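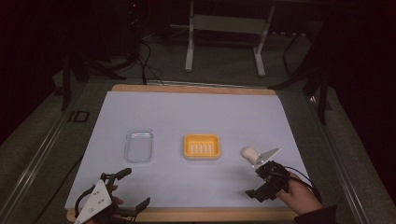

Hand-held grippers at the demonstration table, with the white knob, soap dish and clear tray.

Teaching by hand at Comton

Marisa Serra's group has moved its tabletop work over to hand-held grippers. The person doing the teaching holds one in each hand and carries out the task at normal speed, and the recordings are then used to train the arms on the Lirker bench. Each task gets 30 demonstrations, with small objects shifted a little between runs.

New demonstrators need a short induction first – allow two hours. We have room for five more people in October. If you would like to take part, put your name on the sheet by the lab door or speak to Marisa.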